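July 17, 2018
4 min read

Cookbook bench notes, Durnance test kitchen. Mostly for me, but Eleri and Gwion asked to be copied in, so hello both.

Started on the Bouzid book this morning and I am completely taken with it. I'd had it down as one of those cookery memoirs where the recipes are an afterthought (a soup at the end of each chapter, never enough salt), but it reads like somebody cooking next to you and talking the whole time. The chapter on her grandmother's bread oven goes on for pages before there's a single quantity, and I didn't mind a bit. Then the recipe arrives and it's four lines long! Flour, semolina, water, salt, and "leave it until it looks back at you". I have no idea what that means and spent a good part of the morning trying to find out.

First dough: followed the text to the letter. Too stiff. I think her semolina is finer than ours. Second dough: same again with the fine stuff from the blue tin and a splash more water, and it was lovely, soft as an earlobe. Rested it for 3 hours. The text gives no time at all, so if we do put this in the reading list we need to say so, or people will be stood in their kitchens staring at a bowl.

Baked two rounds on the heavy pan, lid off, then one with the lid on. Lid off wins easily. Good blisters, proper chew. Shobha ate most of the second one with butter and read me the chapter about the market while I washed up – I'd recommend that way of taking in a book to anybody.
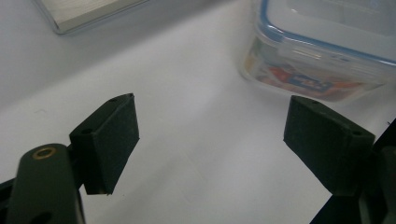
After lunch, the Loker. Very different animal. It's a history of preserving, 9 chapters, each built on one method, and the salting chapter is the best thing I've read on food this year. Trefor lent me his copy with pencil notes in the margins, and some of the notes are as good as the book. He disagrees with Loker on nearly every page about vinegar. I tried the quick lemons both ways, printed version in one jar and Trefor's pencil version in the other, same lemons, same salt. They need to sit until December before anyone can say who's right, so please DON'T open them. Labels are on the lids. Gwion, I mean you.

One grumble: the index. I looked up "brine" and got sent to "salt, wet", and from there to a page about herring boats. Fascinating page, mind, and I stayed on it far longer than I'd planned.

Things to sort for the summer list:

Word count for the Bouzid piece. Emrys wants it short. The draft is 3159 words and I've only got as far as the bread. Will cut, but I'm keeping the bit about the oven door.

Check whether Brondico are bringing out the paperback in time. If it's hardback only it's a heavy thing to carry on a train and we should say so.

Eleri's suggestion of a novel with a decent meal in it. Yes, yes, yes. We've been so busy with books that have recipes that we've left out the ones that simply make you hungry. I'd start with anything that has a picnic in it.

Still to test from Bouzid: the pepper salad, the chickpea broth, the orange cake with no flour. I want to do the cake first. Shobha says broth first, as we've got chickpeas to use up, and she's the one who put them in to soak, so broth it is.

Leftover dough is in the fridge, bottom shelf, covered. Help yourselves, but write down what you do with it.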